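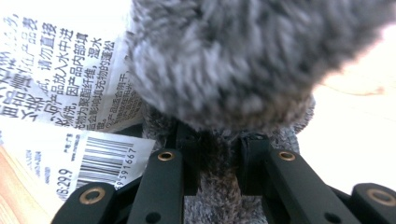 Figure 3. Grey plush toy with mixed short pile, held at the narrower lower section.

4.2 Fur, pile and what people call "grey"

I went into this part of the study thinking colour would be the easy bit. We had catalogued soft toys from households in Estton and Costigan, and each one got a single colour word on its card. Grey seemed safe enough. Then Meron Dinsa, who coded the second half of the cards, asked me which grey I meant, and I didn't have a good answer for her!

The toy in Figure 3 has medium grey, charcoal and pale silvery tufts all in the one patch of fur, and the lower part is speckled with dark brown and off-white. Our card said "grey, plain". We went back through the cards after that and swapped the single word for up to 5 shade terms, plus a separate line for the tips of the fibres (the tips do a lot of the work when you look at a toy from across a room).

Pile gave us more trouble than shade. The Gretberg card, which we borrowed for the pilot in March, only offers "short", "medium" and "long". That's fine for a flat-coated bear. It's not much help with a coat that clumps in one spot and looks short and speckled in another, so we added "tufted" and "swirled" and let coders tick both.

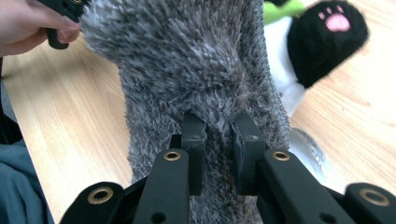
Figure 4. Shaggy grey plush, fur compressed toward the lower middle.

Squeezing matters too. Where the fur in Figure 4 is pressed in, the shape narrows, and higher up it bulges out again — so a width taken at the pinch is no good as a width for the toy. We asked coders to note where the fur was compressed and to leave the width blank if they couldn't find a free stretch. I was surprised how often they left it blank.

The same figure shows why we dropped our "worn patches" field. Darker areas turn up wherever the strands part, and the pale streaks come from tips catching the light. Two of our coders had been marking both as wear, which I completely understand, having done it myself on the first 6 cards. The revised field asks for bare backing cloth only, and the Ernonent cards were recoded to match before we ran the comparison in Section 5.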